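About Winance

Company
Services
Linen Standards
Contact

Winance provides bed linen, linen changes and bedroom tidying for furnished apartments. We work in two towns, Hirnska and Grikow, and currently look after 529 beds. The company has no retail shop. All linen is issued from, and returned to, our laundry building on the Gajdoš site in Hirnska.

Our customers are owners of furnished apartments and the tenants who live in them, usually on contracts of several months. The apartments are lived in when we visit. Beds have phones on them, chargers are plugged in, clothes are where the tenant left them. Our procedures are written for rooms in that state.
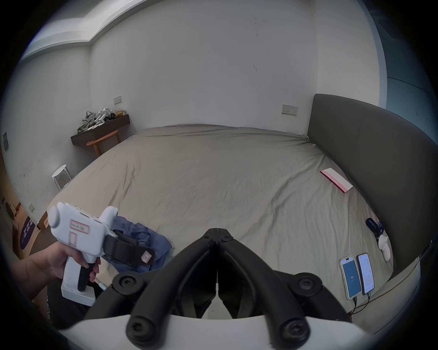

Text: Şengül Kocabaş, Linen Standards
Page last revised in August

What we do in a bedroom

A standard visit covers the bed, the surfaces within reach of it and the floor on the open sides. The order of work is fixed.

The bed is cleared first. Phones and small electronics are moved to a flat surface away from the bed, screen up, with cables attached if they are charging. We do not unplug a device unless the cable crosses the mattress and cannot be laid to one side. Boxes are moved closed and kept level. Small ornaments kept by the headboard are moved last and put back first, in the position in which they were found.

Loose textiles come next. A garment or towel lying on the bed is treated as the tenant's property and is never put in the linen bag, whatever its condition. It is lifted from the middle with one hand under the bulk, shaken once over the bed, folded in half lengthwise and then in three. If it feels damp, it is hung over a rail or chair back and a note is left. Sorting a tenant's laundry is a separate service and has to be ordered.

The fitted sheet is then removed from the foot end toward the headboard. Where the headboard is upholstered, the two corners beside it are released by hand with the palm facing the mattress, so that nails and rings do not catch the cover fabric. Upholstered headboards are vacuumed with a soft brush head at every second visit. Wet cleaning is done only on written request from the owner.

Fitting the clean sheet

Most complaints we receive concern wrinkles. A fitted sheet wrinkles across its surface for one of two causes: the pocket is too deep for the mattress, or the corners were fitted in the wrong order. We stock three pocket depths and record the correct one for each bed at the first visit. Corners are fitted diagonally, headboard side first. The surface is then drawn flat from the center outward, and the hem is tucked along the full length of both sides. 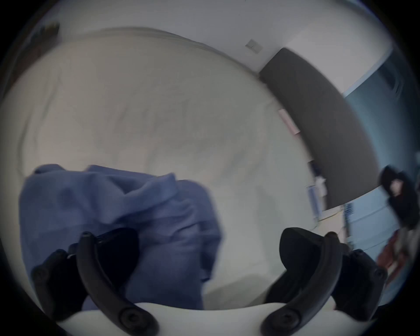 White and light gray sheets show creases more clearly in low light than in daylight, so the check at the end of the visit is made with the ceiling light on and the curtains open. The attendant stands at the foot of the bed and then at one side. If a crease can be removed by hand, it is removed. If it was pressed into the cloth at the laundry, the set number is reported and the set is pulled for repressing.

Where a bed stands against a wall, the mattress is pulled forward by a hand's width, made up, and pushed back. The wall is not wiped as part of a standard visit. Marks on painted walls are entered in the visit record with their position, and the owner decides what is to be done about them.

Linen stock

We hold 1,916 sets in circulation. A set is one fitted sheet, one duvet cover and two pillowcases. Every set carries a woven number on the inside hem. Sets are inspected after each wash for seam failure, loss of elastic and staining, and those that fail are cut down for use as dust covers.

Colored items are not part of our stock. Anything blue, green or patterned that arrives at the laundry with our white linen is taken to be the tenant's, set aside unwashed and returned at the next visit.

People

Todor Kovačević started the company and runs the laundry building, including the presses and the delivery schedule. Şengül Kocabaş writes the procedures and trains new attendants. Training takes 10 visits with an experienced attendant, the last of them in Grikow, where the apartments are smaller and there is often only one open side to the bed.

Requests and changes

Changes to a visit can be made until 4 p.m. on the day before. Please state the apartment number, the number of beds and whether the mattress has been replaced since our last visit. A replaced mattress has to be measured again before linen is issued.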